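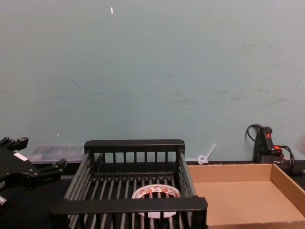

Re: Scuffs on low-sheen acrylic, and recoat times

Posted by Tariq Bangash, 4.12 pm
Last updated: April

Baiba Liepiņa wrote:
> We have pale blue-green low-sheen throughout the Skadton workrooms
> and it marks at bench height. Sugar soap leaves a shiny patch. Is it
> worth spot-priming, or do we recoat the full wall? The tin label says
> Brivora 1610 but the colour doesn't match the fan deck.

Baiba,

The shiny patch is burnishing. Low-sheen films have a fair amount of matting agent near the surface, and rubbing flattens it. Once burnished, the area won't come back with more washing. Use a soft cloth, diluted neutral detergent and very light pressure, then rinse with plain water. Test it behind a door first.

On the colour: Brivora 1610 was retinted when they changed the base. The old formula is filed under 1383 at the Stevow counter. Ask for that one and get them to put a dab on card before they shake the full tin. Grey undertone means they have used the wrong base.

Spot-priming is fine for bare plaster or filler. For scuffs alone it is wasted effort, as the touched-up area will flash under side light whatever you do. Recoat corner to corner, or stop at a horizontal line the bench will hide.
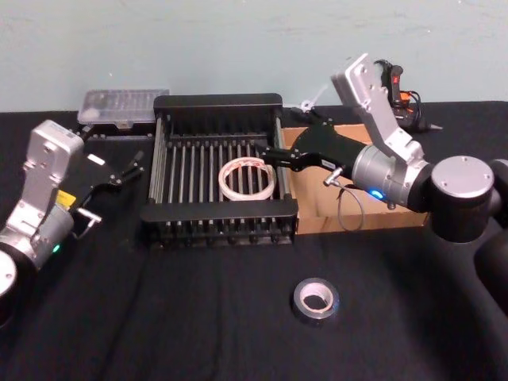
Same wall colour behind the covered table, with the dish rack and tape roll.

Recoat intervals, from my own notes on the Gaillard job:

- 2 hours between coats in a ventilated room
- overnight if the heating is off
- pull masking tape while the last coat is still soft, back on itself at a low angle

The Gaillard building dates from 1963 and had enamel under the acrylic in half the rooms. If yours is of similar age, do a cross-cut adhesion test before you buy anything. Score a small grid, press tape over it, pull. If squares lift, sand and use a bonding primer over the lot.

For bench height I would go up to a satin. It shows roller laps more, so keep a wet edge and don't go back over it.

Which roller nap did you use last time?

Tariq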